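The Snack Corner at Tulline: A Few Pictures and a Few Words

Welcome, and thank you for stopping by the gallery page again! Several of you wrote after the March newsletter to ask what had become of the snack corner, and whether it was true that the old biscuit tin had been retired. It is true, I'm afraid. The tin had a good long run on the shelf by the reading room door, but you could never see what was in it without taking off the lid and rummaging, and by four in the afternoon there was generally nothing left in it except crumbs and one of those mints that come with a restaurant bill.

So this spring we have gone over to a proper stand, and I have enjoyed setting it up far more than a grown man probably should. Anyone who has worked behind a shop counter will know the feeling (I spent 7 years at the Akbari grocery on the corner, back when it still sold loose tea, and arranging the front counter was always my favorite job of the morning). You put the tall things at the back, you stand away from it, you come back and move one box an inch to the left, and then somebody buys that very box and you get to start all over again.

We looked at wire racks first, and at a lovely old cake stand that Stodetti had in the window, but the cake stand took up half the table and the wire ones let the smaller packets slip through. Clear acrylic won in the end. It wipes down with a soft cloth and a drop of dish soap, it doesn't fight with the color of anything you set on it, and the steps mean that the things at the back get a fair chance with the things at the front. Please don't use paper towels on it, as they leave fine scratches that show up terribly in the afternoon light.

Prices stay as they were, and the honor jar is still the blue one. If you are coming over on the Stestitz bus and have a favorite you would like to see on the stand, drop a note in the suggestion box and I will do my best. Chocolate does very well with us, shortbread even better, and there is always a request or two for something to go with a cup of tea.
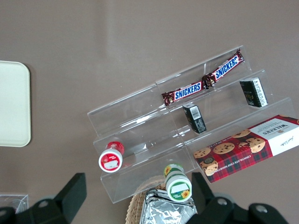 The stepped stand, with a Snickers bar along the top and Walkers chocolate chip shortbread down on the lowest step.

I am very fond of that tartan box. My aunt kept her buttons in one much like it, and as a boy I opened it hopefully every single time I visited, and was let down every single time!

More pictures will go up once the new tea shelf is finished. Until then, do come in and help yourselves, and bring your own mug if you can.

Grigore Ardeleanu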